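4.2 Teaching the board reference in Sketness

1. Load the Pruvier arm profile and set the exposure to 29.
2. Jog to the memory slots until the "DIMM" labels can be read.

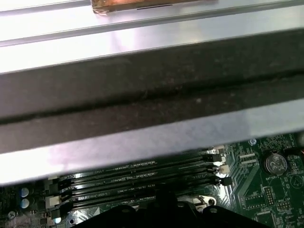 3. Select Capture Anchor. The planner needs 32 matched features to accept a pose.
4. Move to the CPU socket and repeat.

Note: Bright metal can saturate the depth map. Lower the exposure to 27 and retry.

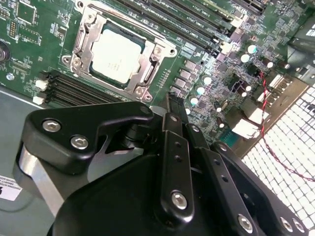

Figure 4-2. Gripper at the CPU socket, processor seated.

CAUTION: Keep the force limit on during jogging.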